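Autonomous Garment Retrieval with a Two-Finger Mobile Manipulator
Final report, Household Robotics Project Course
Apolline Ferrand and Mireille Moulin, Team Negash
November 26, 2019

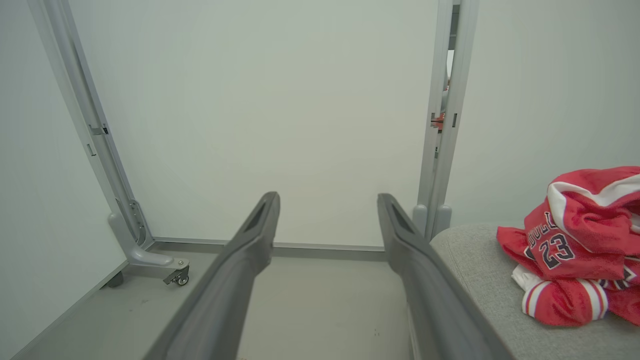 1. Objective

The course assignment was to build a manipulation task that a mobile robot could repeat in a furnished room without markers on the objects. We chose garment retrieval. The robot drives to a seat, finds a piece of clothing lying on it, grasps the clothing, lifts it clear and releases it over a bin. Folding and sorting were left out of scope.

Clothing was selected over rigid objects because the rigid-object task had been covered by the previous year's team, and their grasp planner could not be reused. It fits a box to the segmented object and closes the fingers on the short side. A crumpled shirt has no stable short side, and the box changes after every failed attempt.

2. Hardware

The arm and base are the standard Stevoment teaching platform in the Onusthorpe lab. We made no changes to the base. The gripper is a parallel two-finger unit with a recess near the end of each finger. The wrist camera looks out between and past the fingers, so both fingertips stay in view during the approach. This placement removed the need for a separate hand-eye check before each run, as a shifted mount shows up directly as a shift in the fingertip position.

The test room is divided by white panels held between gray metal posts. The seat is upholstered in light gray. The main test garment is a red basketball jersey with the number 23, trimmed in white and black. We also used a plain gray T-shirt and a dark towel.

3. Software

The pipeline runs in four stages.

Detection. A color and texture segmenter separates the garment from the seat. The red jersey was easy to segment. The gray T-shirt was not, and for that garment we fell back on the depth edge.

Grasp point selection. The depth image is searched for ridges in the cloth. A ridge is accepted if it is narrower than the open gripper and the cloth on both sides is lower. The highest accepted ridge is used.

Approach. The wrist moves down along the surface normal of the seat at the grasp point. The last part of the motion is slowed, and the arm stops on contact force.

Lift check. After closing, the arm lifts and the camera compares the seat region with the image stored before the grasp. If the garment region has not changed, the attempt is logged as a miss and the pipeline restarts from detection.

4. Test procedure

We ran 300 attempts over the term. Between attempts one of us picked up the garment and dropped it on the seat from shoulder height. We did not arrange it afterward. The robot was given 2 retries per attempt before the run was counted as failed.

The first 143 attempts used the ridge search on the raw depth image. The remaining attempts used a smoothed depth image and the slower final approach. The two sets are kept apart in the log and should not be pooled.

5. Observations

Most misses in the first set came from false ridges. The printed number on the jersey produced depth noise along its white outline, and the planner chose the outline as a ridge on flat cloth. Smoothing the depth image reduced this. It also removed some real ridges on the towel, which is thin and folds tightly.

The front edge of the seat is rounded and slopes down. Grasps close to this edge were unreliable because the surface normal there points away from the base, and the wrist reached its joint limit before contact. We added a rule that rejects grasp points on the sloped part. Garments hanging over the edge are therefore grasped from the top only.

One failure was mechanical. During April the left finger began to close later than the right, and the jersey was pushed sideways before it was pinched. Mireille traced this to a loose set screw. The affected attempts were repeated.

The lift check gave false positives when the garment was dragged across the seat but not raised. A change in the image does not show that the cloth is in the gripper. Finger width after closing would be a better signal, but a single layer of jersey fabric is close to the resolution of our encoder.

6. Remaining work

The false positives in the lift check are the main open problem. Apolline has a draft version that looks for cloth between the fingertips after the lift. It has been run on recorded images only.

The rejection rule at the seat edge should be replaced by a tilted approach. This needs a new inverse kinematics call, and the version in the Musness library does not accept an orientation range.

The code, the log and the calibration files are in the team folder on the lab server. Set the camera exposure by hand before running the segmenter, as automatic exposure changes the threshold for red.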